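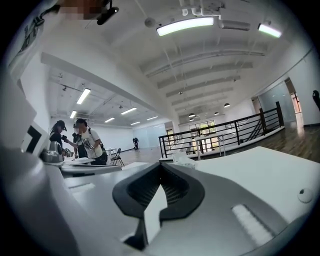

Le guichet de la gare de Grornberg a fermé en octobre. La ligne, elle, continue de fonctionner : six trains par jour dans chaque sens, comme avant. Sur la porte vitrée, une affiche renvoie les voyageurs vers l'application Sendbridge ou vers l'automate du quai, qui n'accepte que les cartes bancaires et ne vend pas de billets pour les correspondances au-delà de Stelavitz.

Je pense que cette fermeture est une erreur, et je voudrais expliquer pourquoi sans invoquer la nostalgie. Le guichet n'était pas beau. Le store restait souvent baissé à l'heure du déjeuner et il fallait parler fort pour se faire comprendre à travers la vitre. Je n'y allais moi-même que deux ou trois fois par an.

L'argument de l'exploitant est connu. Les ventes au guichet baissent, celles en ligne augmentent, et il est raisonnable de déplacer les moyens là où se trouvent les clients. Sur le papier, cela se tient. Mais la baisse des ventes a été en partie organisée. Les horaires d'ouverture ont été réduits à deux reprises en quatre ans. Certains tarifs promotionnels ont été réservés à l'application. Quand un service ouvre moins longtemps et vend plus cher, sa fréquentation diminue, et il est curieux de présenter ensuite cette diminution comme un choix du public.

Il y a ensuite la question de ce que l'on mesure. Une vente est enregistrée, un renseignement ne l'est pas. L'agent qui indiquait à un voyageur qu'il valait mieux prendre le train suivant, celui qui attend la correspondance, ne produisait aucune ligne dans un tableau. Celui qui remplissait avec une dame sa demande de remboursement non plus. Ce travail existait, il occupait une bonne partie de la journée, et il a été compté pour zéro au moment de décider.

La commune compte 1357 habitants. On m'a répondu qu'à cette échelle, un guichet était un luxe. Je comprends l'objection et je ne demande pas un agent à plein temps dans chaque halte. Je constate seulement que la gare sert aussi aux villages voisins, que le lycée est à Stelavitz, que l'hôpital y est aussi, et que les personnes qui s'y rendent pour des soins sont souvent celles qui se servent le moins bien d'un téléphone.

Severino Palacios a tenu ce guichet pendant des années avant sa retraite. Il ne partage pas entièrement mon avis. Selon lui, il aurait fallu accepter plus tôt que la vente simple passe aux machines et garder un agent mobile, présent sur plusieurs gares à heures fixes, pour tout le reste. Il l'avait proposé par écrit à sa direction et n'a pas reçu de réponse. L'idée me paraît bonne. Elle coûterait moins que l'ancien système et rendrait l'essentiel du service.

On peut aussi regarder ce qui s'est fait à Cuesta. La mairie y a pris en charge un point de vente dans ses propres locaux, entre l'état civil et la bibliothèque. J'y suis passé en janvier. Les horaires sont affichés, on peut payer en espèces et l'employée connaît les correspondances. La solution a un défaut évident : elle fait payer par l'impôt local un service que le billet est censé couvrir. Elle a au moins le mérite d'exister, et les élus de Grornberg n'ont pas voulu en discuter lors de la dernière séance du conseil.

Une pétition circule depuis le début de l'hiver. Elle a recueilli 114 signatures, dont la mienne. C'est peu pour impressionner un exploitant, c'est beaucoup pour un texte déposé sur le comptoir de la boulangerie, sans version en ligne. Le contrat de la ligne doit être renégocié avant l'été et la région peut y inscrire une obligation de présence humaine, même limitée. Elle l'a fait pour la propreté des rames et pour la ponctualité, avec des pénalités. Rien ne l'empêche de le faire pour l'accueil.

Dans l'intervalle, je suggère une mesure simple : que l'automate accepte les pièces et vende l'ensemble des trajets. L'ancien modèle le faisait. Il a été retiré en même temps que le guichet, et l'affiche n'en dit rien.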